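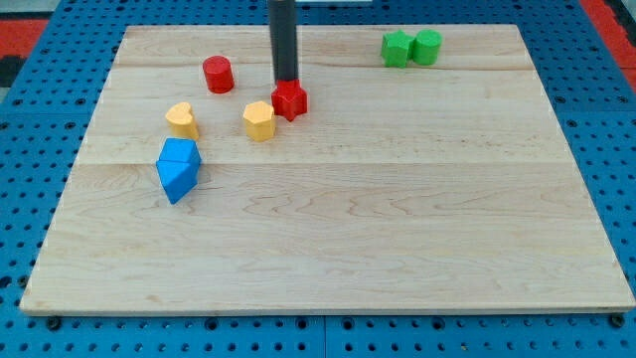
M. Echeverría

Spring shop safety check, with my comments
Last gone through Apr 3, 2026

I do this walk-through twice a year in my garage woodshop in Cindley, and a few of you asked for the list after I brought it up in the comments on the glue-up post. So I typed it up, status first and then whatever I was muttering at the time. My shop is a two-car garage with no car in it, so skip anything that doesn't match yours.

GETTING IN AND OUT

Side door opens all the way: OK
Only after I moved the offcut bin. It creeps toward the door all winter, I swear, and by spring I'm turning sideways to get through with a cup of coffee.

Path to the door clear, at least a shoulder wide: FIXED
There were clamps on the floor. Long ones, too. I hung them back up and found the tape measure I'd been blaming the neighbors' kids for.

Overhead door reverses when it hits something: OK
I lay a scrap 2x4 flat on the concrete and let the door come down on it. It went right back up. If yours doesn't, stop using the opener until somebody has looked at it.

FIRE

Extinguisher gauge in the green: OK
Mounted by the door, where I can grab it on my way out. It used to be over the finishing shelf, exactly the spot I'd least want to reach into.

Heat alarm tested: OK
It's the Lullex with the big button and boy is it loud. The dog left the property.

Oily rags: NOT OK, then fixed
Two rags balled up on the bench from a coat of linseed. I know better!! They can heat up by themselves and catch. I lay them out flat outside on the gravel, one layer, until they're stiff, and then they go in the metal can with the lid. Please go look at your own bench right now, I'll wait.

Finishes and thinners in closed containers: OK
Tossed one can that had rusted around the rim (hazardous waste day, not the trash). The next drop-off here is in May.

ELECTRICAL

GFCI outlets trip and reset: ONE FAILED
The one behind the drill press wouldn't reset. I taped it over and wrote DEAD on the tape. The electrician is booked and I'm not touching that one myself.

Cords checked end to end: FIXED
I run each one through my hand, unplugged, looking for nicks. The orange 18-foot cord had a split in the jacket close to the plug, so I cut it up and threw it out. Cut it up, because otherwise I'd be pulling it back out of the trash in a weak moment.

Panel can be reached without moving anything: OK
Breakers relabeled too. Whoever lived here before me had labeled one "misc."

MACHINES

Table saw guard on, riving knife lined up: OK
I check with a straightedge, saw unplugged. It needed a hair of adjustment this time.

Push sticks within reach: FIXED
I had one, chewed to bits. Made two more out of scrap and hung them on the fence side. They're ugly and they work.

Bandsaw blade and tires: WATCH
There's a little crack starting in the lower tire. It isn't through, but I've ordered a new set and I'm going easy on it till then.

Stop switches work: OK
Turn it on, hit the paddle, see that it stops. Takes seconds, and I had skipped it for ages.

Compressor tank drained: OK
The Votine spit out way more water than I expected. Its hour meter says 2,462 and it was secondhand when I got it, so I also looked the tank over for rust. Nothing but some flaking paint on the feet. The relief valve pops when I pull the ring and it seats again afterward.

DUST AND AIR

Collector bag emptied: FIXED
It was packed. No wonder the planer had been throwing chips all over the place.

Hose joints tight: OK
One clamp was loose at the sander. A quarter turn with a screwdriver and done.

Respirator cartridges in date: NOT OK
Mine were past it. The new ones cost $69 for the multi-pack, and I grumbled, and I bought them. Keep them in a zip bag between uses, they last longer.

HAND TOOLS AND STORAGE

Chisels sharp and covered: MOSTLY
Sharp, yes. Covered, well, the wide one lost its cap and I stuck a wine cork on the corner for now.

Heavy stuff down low: FIXED
I had a box of hinges and lag screws up above my head. Took it down very slowly, with some language.

Lumber rack brackets snug: OK
I give each one a tug, then put a wrench on the ones that wiggle. If you've added boards over the winter, check this one twice. Hardwood weighs a lot more than you remember when it's up on a wall.

FIRST AID AND ME

Kit stocked: FIXED
Out of the big bandages and the eyewash had expired. Tweezers were in the kitchen, naturally.

Safety glasses clean enough to see through: FIXED
New pair. The old ones looked like I'd sanded them - and I may have.

Phone goes in my pocket when I'm alone out there: WORKING ON IT
I keep leaving it on the charger in the house. I put a hook and a sticky note by the door, we'll see.

STILL OPEN
GFCI behind the drill press
Bandsaw tires
Cap for the wide chisel
Rusty can to hazardous waste

The whole thing took me most of a morning, and 8 of the items needed a fix right on the spot. If you run a lathe or a spray booth you'll need extra lines for those, since I don't have either one. Tell me what you'd add and I'll work it in before the fall round.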